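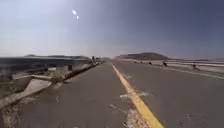

Getting a room ready for film night

Tuesday, June 26, 2012
By Ningsih Tarigan

Subtitled films are hard work in a badly set up lounge room. Most of this costs nothing.

Hang the sheet or screen so the bottom edge sits above the heads of the front row. Subtitles run along the bottom, and they go first when someone tall sits down.

Iron a cotton sheet damp and clip it at the top and both sides. Creases show up grey in pale scenes.

Leave 3 metres between the screen and the first chairs.

Turn off motion smoothing in the projector or TV menu. Older dramas look like daytime soaps with it on.

Put one lamp behind the couch, with the shade turned to the wall. Colour washes out if it faces the screen.

Run the speaker cable along the skirting board and tape it down at doorways.

Play 20 minutes of the disc beforehand and check that the subtitles are in the right language.

Last updated: January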